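White table top as a packing bench, or get something tougher?
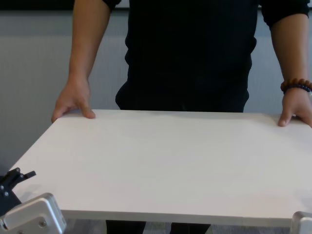 Jasov63
I post out small parcels from the spare room and want to stop using the kitchen worktop. The table is plain white with a matt finish, 160 cm long. Main worry is marks from the craft knife and parcel tape. Do I cover it or just use it bare?

Brerari
Cover it. I ran a white desk bare for a year and the tape gun left grey scuffs I never got off. A cutting mat at one end and a sheet of hardboard over the rest would do.

Boonyarit
Disagree about the hardboard. It slides about unless you fix it, and labels are harder to find on brown. White is good for packing, you can see dropped screws and bits of backing paper straight away. Just keep the knife on the mat.

Brerari
Mine never slid. Four dabs of removable putty.

Kutero
What height is it? That matters more than the top. Standard dining height had my back aching by the second hour. I raised mine to 105 cm on blocks, but I'm tall.

Jasov63
Not measured it yet. I stand to pack, and with my hands on the edge it feels all right, though I've only done short stints.

Kutero
Try a full evening before you buy anything. If you're bending to write labels it's too low.

Boonyarit
105 is far too high for heavy boxes — fine for jiffy bags. Depends what you're sending.

Jasov63
Mostly paperbacks, the odd board game. I'll get a mat for the right-hand end and leave the rest bare for now. Does matt white clean up with ordinary spray?

Brerari
Washing-up liquid and a damp cloth first. Tape residue comes off mine with a bit of cooking oil, then wash again. Don't use the scratchy side of the sponge.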